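3.2 Storage of household textiles

Households in Wusside and Ondadden were asked how they put away clothing between seasons, and what they did with items they no longer wore. The sample was drawn from the tenancy lists described in Section 2, and 200 households agreed to take part. Interviews were held in the home in March and lasted roughly 7 minutes for this part of the schedule.

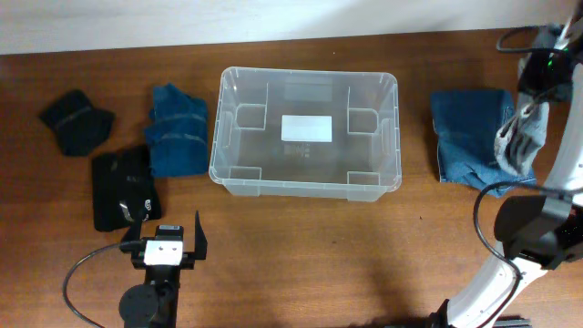

Answers fell into three groups. The first stored clothing in closed containers under beds or on top of wardrobes. The second kept everything in use all year, mostly for lack of space. The third passed unwanted items on to relatives before each change of season – a habit reported more often in Ondadden, where families tended to live close to one another. Sampaio's earlier work on rented flats found the first group to be the largest, and our results agree.

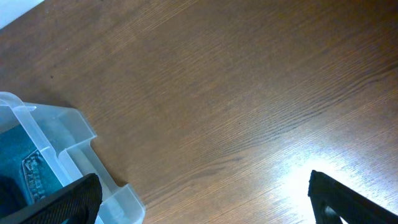 Figure 3. Part of a translucent plastic bin on a dark brown wooden tabletop.

Length of tenancy mattered more than household size. People who expected to move within the year were less willing to buy furniture for storage and often used whatever they had moved in with. Several said they had not opened some containers since the last move. We did not ask to see the contents, so the age and condition of these items are known only from what people told us.
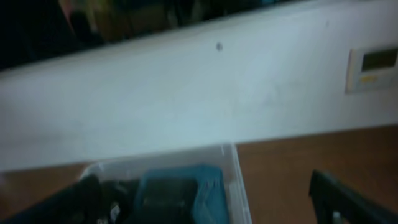 Damp was the most common worry among those on the ground floor. It was raised without prompting in both towns, and it affected where things were kept as well as what was kept. Wool and bedding were moved away from outside walls, while cotton was usually left where it was. The coding of these replies was checked by Yutong Luo against the Esetti categories, and differences were settled by discussion. Replies that mentioned both damp and lack of space were counted under each heading, so the totals in the next section add up to more than the number of households.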